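4.3 Recording wiping examples

This section covers the recording of surface-wiping examples with the head-mounted camera. Fitting the headband and pairing it with the Plostach recorder are described in section 4.1. Labeling is described in section 5.

Each example is one continuous recording of a person wiping a table by hand. The learning system uses the position of the hands, the shape of the cloth and the contact with the surface. Anything that hides these from the camera lowers the value of the example.

Before you start

1. Check that the recorder shows at least 8 GB of free space. A full batch is 200 examples. Plan to record 204 so that a few can be rejected during review without a second session.

2. Open the Skukano task list and select Wipe / Table / Cloth. Enter the operator code. Do not type the operator's name into the notes field.

3. Roll sleeves above the elbow and remove watches and rings. Bare forearms are tracked more reliably than loose fabric.

4. Place one cloth on the table. Worn or frayed cloths are accepted and should be mixed in with newer ones. Do not iron or fold a cloth between examples unless the task list calls for a folded start.

Note: Overhead lights may reflect in the tabletop. Leave the lights on. Reflections are common in homes and kitchens, and the system needs to see them. Change the lighting only if the recorder shows the overexposure warning.

Recording an example

5. Stand at the table with both feet on the floor. Tilt the head down until the cloth, both hands and the near edge of the table are all in view on the preview screen. Feet and floor may also be visible.

6. Press the start button and hold still until the second beep, 2 seconds later. Movement before the second beep is discarded.

7. Put the working hand on the cloth with the palm down and press it onto the surface. The cloth may bunch up under the fingers. Do not stop to straighten it.

8. Keep the free hand in view. It may rest on the table or stay beside it, and both positions are wanted in the batch.

Working hand on the cloth, with the free hand on the tabletop in the first view and beside the table's left edge in the second:
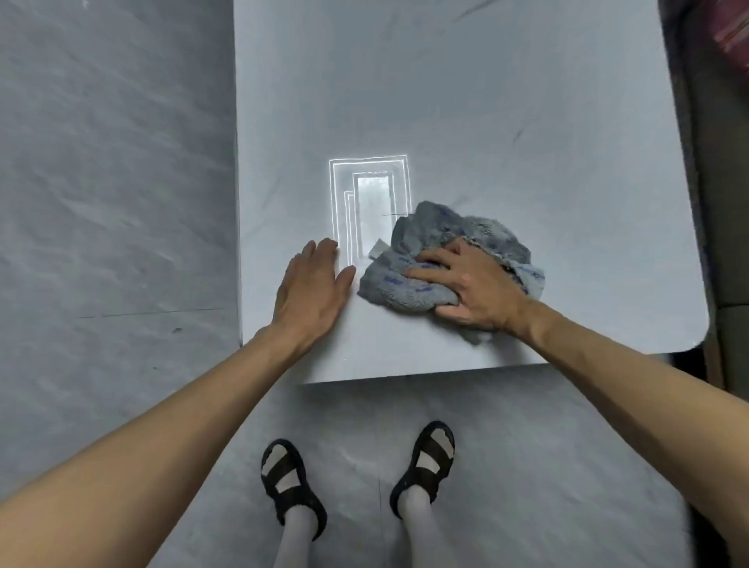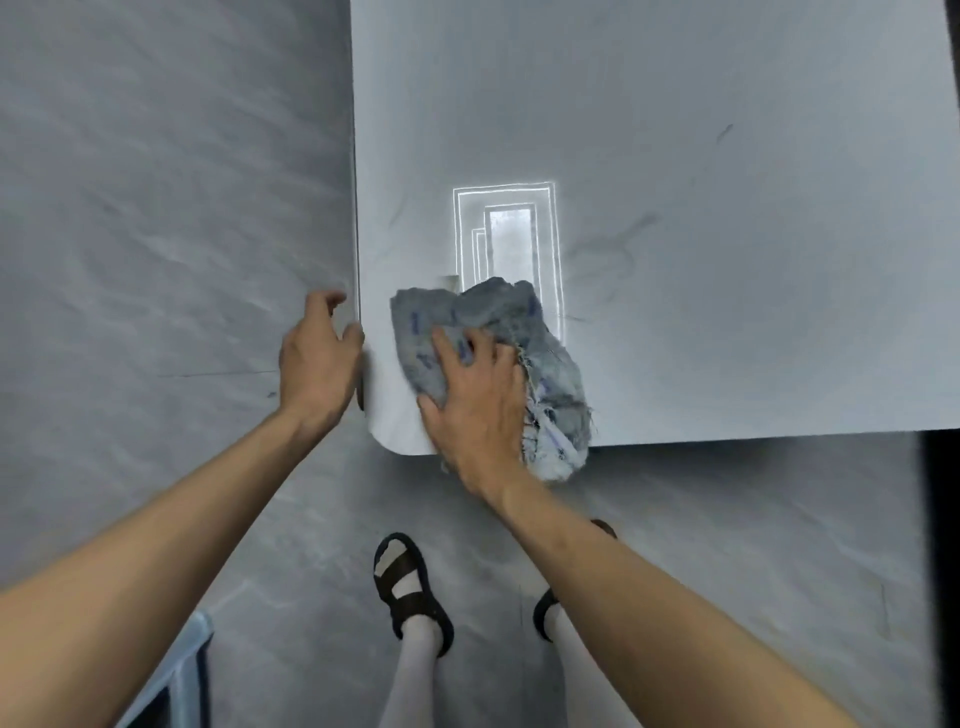
9. Wipe at normal household speed. Cover the area given in the task list, moving the cloth with the working hand only.

10. Lift the working hand clear of the cloth and press stop. The recorder saves the example and moves to the next number.

Caution: Do not walk while watching the preview screen. Stop the recording and look up before stepping away from the table.

Rejecting an example

Reject an example on the spot if the cloth falls to the floor, if another person reaches into view, or if the headband slips. Hold the stop button until the number on the display flashes, then release it. The number is used again for the next attempt.

Do not reject an example for an uneven stroke or a missed patch. Mark it "partial" in the task list – the training step handles these separately.

Uploading

11. Dock the recorder and wait for the steady green light. Files are copied to the Nikolaidis server and checked for dropped frames.

12. If the check reports over 2 dropped frames in a row, the example is moved to the hold folder. Hold folders at Unen are reviewed by Mirko Greco. Do not delete files from the hold folder, even when a replacement has been recorded.

13. Leave the recorder in the dock until the upload count matches the number of examples on the display.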